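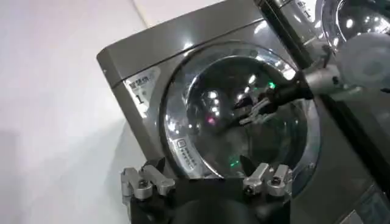
*4 min read*

## 3. The laundry corner at Irau

### 3.1 Setting

The Irau site differs from the apartment basements in the earlier Grikik surveys in one important way: the laundry has no room of its own. The machines stand against a plain white wall in a large hall that is also used for other work. There is no partition and no door to close. A person who comes to do a load of wash crosses shared floor to get there, and whatever they put down while they work goes down on shared floor as well.

We chose the corner for its small size. It has one washer and one dryer, side by side, both front-loading and both in the same dark metallic finish. With a single machine of each kind, questions of waiting and turn-taking mostly drop out, and it is easier to look at what we were interested in: how people tell the machines apart, where the basket goes, and where clean items are put once they come out.

### 3.2 Telling the machines apart

The two machines are a close match. Each has a large round door with a wide ring, and from a few steps away the shape of the front gives a new user little help. The difference is carried by a label at the upper left of each front. The dryer reads 智慧烘 and the washer reads 智慧洗, with "Smart wash" in smaller English letters. The first two characters are the same on both, so the reader has to get to the third before the labels part ways: 烘 for drying, 洗 for washing. Both labels also carry a large numeral 1.

The numeral caused more trouble in our interviews than the characters did. Several people took it to mean "start here," and some of them had gone to the dryer first for that reason. Others read it correctly as a unit number, dryer one and washer one, but asked where number two was. In a row of many machines the number does useful work. In a pair it is the largest thing on the label and tells the user the least.

We tried the Fudar labeling sheet at an early stage. It puts the function word in large type and moves the unit number to a corner. People liked it on paper. We did not put it on the machines, as the site wanted the existing labels left alone for the length of the study.

### 3.3 Where finished laundry goes

A folded load needs a flat surface within reach of the dryer, or at least on the way out. The corner has no folding table of its own. The hall does have tall white shelving divided into bays, and we asked whether it could take over part of that job.
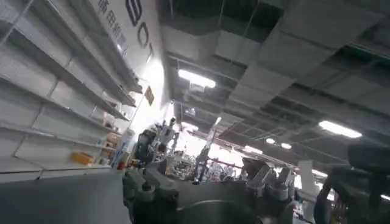

**Figure 2.** White shelving in the hall at Irau. Most of the shelves are empty; a few items sit toward the lower end.

The shelves are thin panels divided into bays, so the unit suits folded items better than it suits a full load still in its basket. Users told us they would put towels or shirts there for a short time. They were less willing to leave anything overnight. The usual reason was that the shelves were open on view and had no names on them - the same complaint Kleinschmidt reports for shared drying racks.

Height also mattered. People said they would use the shelves between the waist and the shoulder and skip the rest. A shelf near the floor was seen as a place for things that already belonged to the hall, and adding clean clothes to it felt wrong to them. We did not test whether a label on one bay would change this, but it would cost next to nothing to try.

### 3.4 The basket and the floor

Without a table, the basket stands on the floor. The spot people described most often was the wall end of the dryer, on its left side. It keeps the basket out of the main path and leaves the front of the washer clear. It also puts the basket on the far side of the dryer from the washer, which is a poor arrangement for the first half of the job, when dirty clothes are going into the washer, and a good one for the second half.

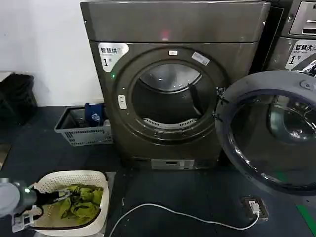
Door swing is the other limit on floor use. A large round door needs a good deal of open floor in front of it, and while it stands open it gets between the user and the neighboring machine. People who moved wet clothes straight across from washer to dryer said they had to step back around a door at least once per load. Those who moved the clothes by basket had less trouble with the doors but bent down more often.

The baskets used here are gray or white plastic with openings in the sides. Users liked them for being light, and for letting damp items air a little. The drawback is that small things, socks above all, can work their way out through larger openings. Most people also kept their supplies in the same basket as the clothes, so that one trip across the hall was enough. This habit means that the basket has to be partly unpacked before it can be used for a clean load, and the unpacked things need a place too. For lack of anything else they end up on the floor or on top of the clothes.

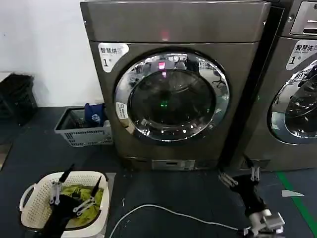
### 3.5 Changes proposed to the site

We gave the site a short list of changes with a ceiling of 2000 dollars in total. The first is a narrow table against the wall to the left of the dryer, with room underneath for one basket. The second is a small shelf above it for detergent and other supplies, low enough to reach without stretching. The third is a strip of tape on the floor marking how far the doors swing, so that chairs and other loose furniture are kept back from that line.

New labels were left off the list for the reason given in 3.2. If the site later agrees to replace them, we would make 烘 and 洗 the largest marks on each machine and drop the numeral until there is a second unit of either kind. The shelving can stay as it is, apart from one bay at waist height set aside for folded items waiting to be picked up the same day.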